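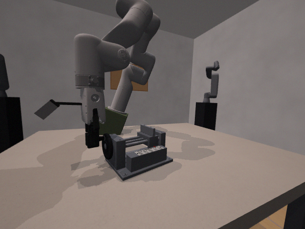
11/15/24

Trokcombe now plans handwheel approaches in Auer at 20 Hz. Joint limits come from the same config as May's build.

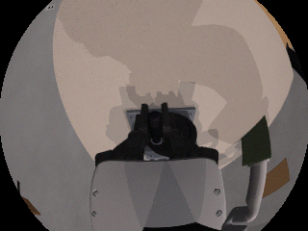
Ovileck asked by email whether the wrist view needs undistorting first. No. The fisheye model sits in the pose estimator.
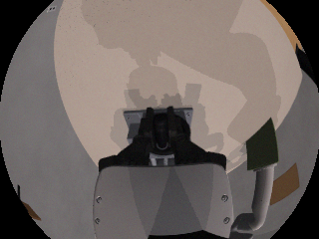

Druver

The open item is self-shadow. Of 84 logged pose errors, 35 had arm shadow over the target.
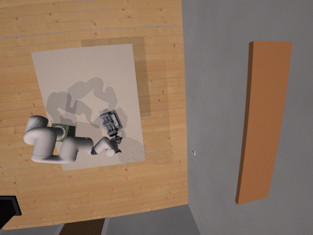 Masking it from the arm model costs 6 ms per cycle. I'll merge that after the replay tests.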